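Gruvia Student Robotics Board
Projects / Manipulation / Basket task: handle grasp keeps losing yaw

gearlash_20
Posted February 3, 2026

Our club is working on the basket task for the Imholm round in May. Approach and closure on the handle are repeatable now. The lift is the trouble. The handle is thin, and when the fingers close near its middle the basket is still free to rotate about the grasp point. We logged 993 attempts in the Drindau simulator and yaw error at lift was over tolerance in roughly a quarter of them. Control loop is 25 Hz, position mode, no force feedback on the fingers.

Right arm at the handle, basket on the round table with one corner past the rim:
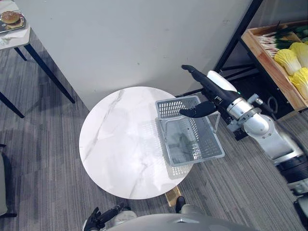 mortise says the overhang matters more than the grasp. With a corner out past the rim, any downward force during closure goes partly into tipping. Pull the start pose in by a few centimetres and rerun before touching the gripper code.

gearlash_20
The rules let the judges place the basket anywhere on the top, overhang included. I'm not tuning for a start pose we might not get.

pelorus
Disagree with mortise. An empty basket is light and the overhang is small. I'd look at the loop rate first. At 25 Hz you are commanding the lift before the fingers have settled. Our team went to a 20-step dwell after closure and most of the yaw went away.

mortise
A dwell hides it. Load the basket and it will come back.

quillback
Has anyone tried the Geerts finger pads? Softer contact, more friction on a thin bar. Check the mass limit in the rules before you fit them.

gearlash_20
No pads in our budget this term. I'll run the dwell and the shifted start pose as separate batches, 2000 attempts each, same seeds, and post both logs. Left arm stays parked for both.

pelorus
Log finger position as well as wrist pose, please. Last time we only had the wrist and couldn't separate slip from rotation.

gearlash_20
Will do. Finger encoders are already on the bus, just not being recorded.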